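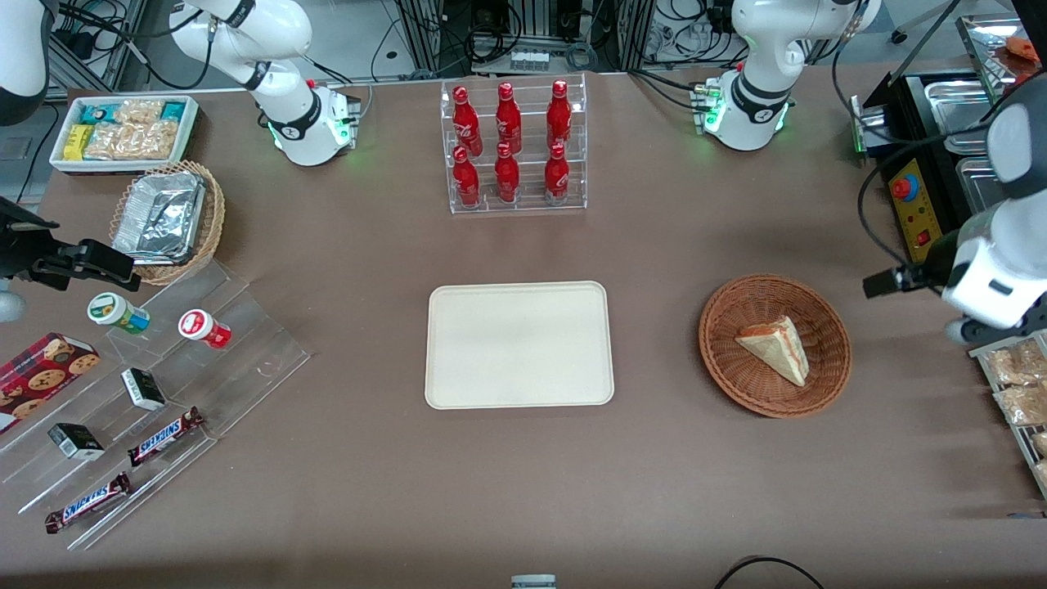 Tremomgate Building Operations requests comment on the draft standard for shared snack counters, which will replace the present floor-by-floor arrangements in June. At present each floor sets its own rules on what may be put out, who may restock it and when it is cleared, and the differences have led to complaints from tenants who use more than one floor. The draft applies to any counter where food or snacks are set out for general use, including those with a clear acrylic display on a large brown-gray tabletop. It does not apply to kitchens inside a tenant's own suite. The main provisions are as follows. Unwrapped food must be covered at all times. Each item must carry a label showing ingredients and the date it was set out. Wrapped items may remain for no more than 28 days. Comments may be left in this thread.
tremomgate_ops, 29 Mar 2019

floor6_tenant_rep
Our office supports a single standard. We ask for clarification on the labeling rule. Does "each item" mean each wrapped bar, or each tray or bin? If it means each bar, the rule repeats what the maker has already printed on the wrapper, and the person restocking will spend most of the morning on it.

tremomgate_ops
The intent is one label per bin where all items in the bin are the same product and the maker's ingredient list can be read on the wrapper. The wording in section 2 will be corrected.

sulon_workplace
Sulon occupies two floors and has 376 badge holders in the building. We do not support the covering rule as written. Bowls of whole fruit are the most used item on our counters, and a lid on a bowl of oranges serves no purpose. It also means that people handle the lid all day. We suggest that whole fruit with a peel be exempt.

allergy_contact_4
I must disagree with the previous comment in part. The exemption may be reasonable for fruit, but on two occasions this winter our floor had loose nuts in an open bowl directly beside the fruit. If fruit is exempt, the standard should state that nothing else may share the bowl or the tray under it.

sulon_workplace
That condition is acceptable to us.

jibrin_admin
Jibrin has a separate concern, namely cost. The draft asks tenants to replace any display that does not close fully. We obtained a price from our supplier for the counters on our floor and it came to 2000 dollars. Our displays are clean and in good repair. They were bought last year, before any standard was proposed, and we would expect either a grace period or a contribution from the building.

floor6_tenant_rep
With respect, a building contribution would be paid out of the service charge, and so by all tenants. Floor 6 does not wish to pay for displays on other floors. A grace period is a different matter, and we would not oppose one.

jibrin_admin
The service charge already pays for counters in the lobby, which our staff seldom use. The principle is therefore not new. We will send our position to the leasing office in writing.

tremomgate_ops
Questions of cost will be taken up with the leasing office and will not be settled in this thread. A grace period for existing displays will be added to the next draft. Loose unwrapped items, other than whole fruit, would have to be wrapped or removed while an open display remains in use.

night_desk_east
Please consider the closing time as well. The draft says that counters are to be cleared "at the end of the day." The east wing has staff on shift overnight, and the only food open to them is what is left out. Last month everything was cleared 15 minutes before our break.

allergy_contact_4
I support the request for wrapped goods. Unwrapped food should still be removed in the evening, as there is no one assigned to check it overnight.

night_desk_east
Wrapped goods would be sufficient. Coffee supplies should be listed too. They are missing from the draft altogether.

tremomgate_ops
Noted. Section 5 will be divided into wrapped and unwrapped items, and coffee, tea and sugar will be listed with the wrapped items. The revised text will be placed in the document library under the same title.

sulon_workplace
Will the revised text show the changes marked? The last revision of the parking rules did not, and our staff had to compare the two by hand.

tremomgate_ops
Yes. A marked copy and a clean copy will both be provided.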